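Chapter 6
Planning a Grasp from What the Wrist Camera Sees

In Chapter 5 we treated the camera as a device that gives us labels: an object, a score, an outline. A gripper needs more than that. It needs a place to close, a direction to come from and a width to open to. This chapter covers the software that sits between the detector and the motion planner, usually called the grasp planner.

We will use one working cell throughout, the kitting station at Mernberg. Its job is to pick electrical parts from coloured trays and surfaces, one part at a time. The control software is Floseo, which you installed in Chapter 2. All the code in this chapter runs against recorded data, so you can do the exercises without an arm.

Parts that bend

A rigid part has one shape. Once you know its position and its rotation you know where all of it is. Cables and harnesses do not behave this way. The same harness can lie in a tray in any number of shapes, and a model that matches outlines will fail on most of them.

At Mernberg the harness sits in the lower bay of an orange tray, and its red-and-black and yellow-and-green pairs wander apart at several points. The planner does not try to recover the full path of each wire. It looks for the white label bands, which stand out from the wires and hold the strands together. A band is a good place to close the fingers, and the run of the bundle on either side gives the closing direction.

Glossy plastic makes the job harder. Highlights along the tray rims can score well as pale bands, and a loop of cable lying close to a shiny ledge can show up a second time as a reflection. Section 6.3 adds a depth check that throws out most of these. 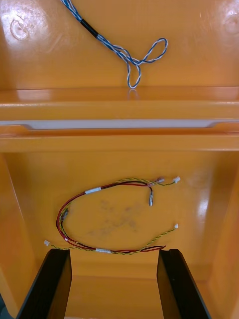

Parts that do not bend

Circuit boards look like the easy case. The board is rigid, the red stands out well on yellow, and the mounting holes make useful landmarks for finding the rotation. The trouble is in choosing where to put the fingers. The outline is irregular and notched, and capacitors and connectors take up much of the space a planner would like to use.

We handle this with a keep-out map. Every tall component is grown by a safety margin, and any grasp whose finger paths enter the grown area is rejected. Neighbouring boards go into the map as well – a finger that clears its own board may still come down on the next one.
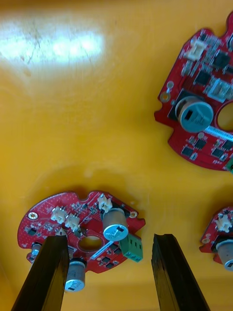
Sowmya Thampi

The recorded set for this chapter holds 481 views from the wrist camera. I have split it so that 154 are kept back for testing. Please leave those alone until the last exercise. The first version of the planner in Section 6.2 was tuned on everything we had, and its results looked far better than they were.

Kgomotso Rampersad wrote the keep-out code and the viewer that goes with it. Start the viewer before you read on, load any board view and move the margin slider. At a small margin you will see many candidate grasps. As it grows, they drop away until none remain, and the planner returns an empty list. Your code has to deal with an empty list, and Section 6.4 sets out 2 ways of doing so.

Before you start you should be able to convert a point from the camera frame to the tool frame (Section 4.5) and read a depth image into an array (Section 5.1).

6.1 What a grasp contains

A grasp in Floseo is a record with four fields: position, approach, closing direction and opening width. Positions are in the tool frame and widths are in millimetres. The planner also attaches a score from 0 to 100, and the default settings discard any grasp that scores below 80.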